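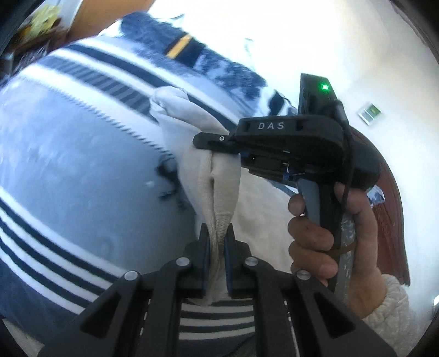 Blue-padded gripper fingers closed on a fold of white knit, with a second hand-held gripper at right. Photo: Flavosard

Flavosard opens up its upkeep routine for hand-held grippers

OLBRIDGE, August – I look after the hand-held grippers at Flavosard, and for a couple of years now people have been writing to ask me how we keep them closing straight when they spend all day on laundry. So we're putting the whole routine out, free, for anyone who wants it. It's called the Ollwood sheet (after the street our first shop was on) and you can get it from us starting this month.

I should say up front that it's a pretty plain document! It covers one kind of tool, a two-finger hand-held gripper with soft pads, used for teaching cloth handling. If your work is bolts or boxes, some of it will carry over and some of it won't.

Most of the sheet is about pads, and that's where most of my time goes too. Knits shed. A fuzzy sweater leaves lint on a pad in no time, and once the lint packs in, the fingers start letting go of thin fabric a little early. Wipe both pads with a barely damp cloth at every break and let them air dry before you pick anything up again. No solvent, please. I tried one on a set of spares and the edges curled overnight.

We swap pads at 2000 closes, or sooner if one looks shiny. Always change the two together. I used to replace only the worn one to save money, and then I'd spend the afternoon wondering why every sleeve came up crooked (a new pad sits a hair thicker than an old one, and the fold rolls toward the old side).

Then there's the finger check. Close the gripper on a strip of printer paper and tug. It should drag evenly from top to bottom. If it slips at the tips and holds at the base, the fingers have spread, and you'll want to back off the mounting screws, close the fingers gently by hand and snug everything down again a little at a time, going side to side. We check the screws every 18 hours of use. Some shops put thread locker on them. I don't, I'm in there too often, but the sheet has a note on it for people who'd like to.

After any of that, zero the opening. Fingers fully shut, hold still, take the reading, open all the way, take the other one. Do it twice. If the two runs don't agree, go back to the screws before you blame the sensor. I've sent back exactly one sensor in all this time and I still feel a bit silly about the others I boxed up and then unboxed.

Cables get their own page, which surprised my coworkers. Leave a loose loop near the top of the tool so a turn of the wrist doesn't pull on the plug. When a unit comes in with dropouts, I wiggle the cable at the connector first, and that's usually the end of the job.

The group at Mangundap has been working from a draft since spring, and they sent it back with pencil all over it. Their best change is now on the first page: clean and zero both tools of a pair at the same sitting, even if only one needs it. They also asked for bigger type, so the type is bigger.

Along with the sheet we're offering a small upkeep kit with 4 pairs of pads, a set of mounting screws, a driver that fits them and a pack of lint-free wipes. The kit is part number 2265 and ships from Olbridge. You don't need it to follow the sheet, and any pad of the right thickness will do fine.

I'll be running the routine live at our open bench in Olbridge this month, mornings from 9 a.m. Bring a gripper that's giving you trouble and we'll take it apart together. Coffee's on us, just keep it away from the pads.

About Flavosard
Flavosard is a small shop in Olbridge that sets up and repairs hand-held grippers and bench tools for labs and training rooms. To ask for the Ollwood sheet or a kit, contact the service desk in Olbridge.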